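Pens, pots and far too many goes at it

February 6, 2024

So the Wusard project has reached the bit I was secretly dreading, where we stop talking about what the model might learn and sit down and make things for it to learn from. For me that means a gripper in each hand, picking up small desk things for hours (I now have opinions about pens). We're after 2511 good examples by April. I did 100 on my first afternoon at Skoltgate and was very pleased with myself until I played them back and threw out 21.

Most of the ones I binned were dithering. I'd hold both grippers open over the table while I made up my mind, and a learner will happily copy dithering if you feed it enough!

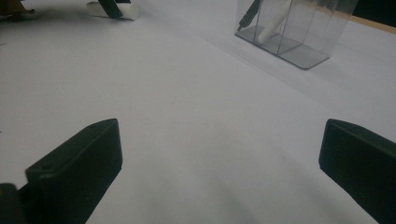
Khalaf wrote in under my last post to say that a bit of hesitation is worth keeping, as long as it ends in a decent grasp, and that a set with nothing but perfect runs falls to bits the first time the arm is slightly off. Fair point, and I've gone back and forth on it all week. Where I've ended up is keeping the wobbles and the second tries, and dropping the ones where I just hover.

The other thing I've been fussing over is the start position. I was beginning every go with my hands in the same comfy spot, fingers open, pen holder at the far side of the board, and of course then every example starts the same way. Now I shuffle things between goes and start from wherever my hands happen to be. It's slower and my wrists complain more.

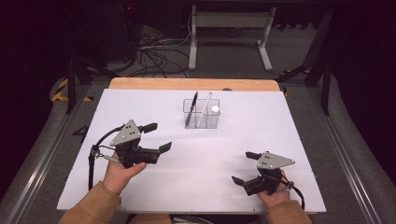

Skestach

Pencils are my nemesis, by the way. Standing up in the clear pot they're fine, but lying flat they're horrid, as there's hardly anything to get hold of and the jaws have to come in low. I've started doing those in pairs, 2 with the left hand and then 2 with the right, so neither side gets all the easy ones. 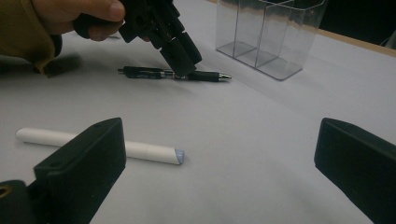
Going in for the mechanical pencil, paper tube to one side.

Next up is sorting out the labels, which I've been putting off. I've been writing "pen" for everything long and thin and that really won't do.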